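Desk Tidier, part time, Starkutia

Our studio owns 3,000 pens, pencils and markers, and on a good morning three of them are where they should be. We are hiring one patient person to put stationery back in its cases and close the lids. Yes, it is a real job - with pay and everything.
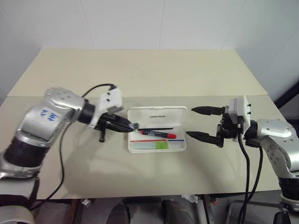

You'll work afternoons through November. You should be able to tell a dead marker from a sleeping one and stay calm when someone borrows your scissors. A degree is welcome but will not help.

To apply, write to Sharon Mushi in 100 words or fewer. In pen, please, if you can find one.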